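Bench Assistant for Circuit Board Sorting, Part-Time (2 positions), Ostport
Posted 2025-10-07

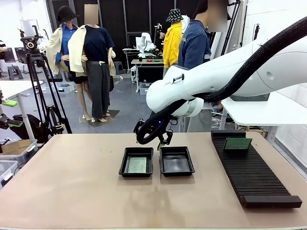
Sorting boards is quiet work, former assistants tell us, and the first week is slow until the hands learn how to hold a board by its edges. We agree with them, and we give you that week without any target.

Steravura is a small workshop in Ostport. We receive used and unsold circuit boards, check them by eye and prepare them for the test department in Sutham. Since August we have 1,203 boards waiting, so we need help at the bench.

Your tasks:
Take boards from the slotted rack and lay them face up in a black tray for checking.
Look for damaged parts and write down what you find.
Put the checked boards back upright in the rack, all facing the same direction.
Keep the table and the trays clean of dust.

We ask for good eyesight (glasses are fine), patience and clear handwriting. Experience with electronics is welcome but not necessary. You should be able to sit for two hours before a break.

We offer 12 hours per week, in the mornings, and a contract until the end of the winter. After the first month there is a bonus of 500 dollars.

Please send a short letter to the Steravura office in Ostport, with the word "Bench" in the subject. Tell us also which mornings you can not work.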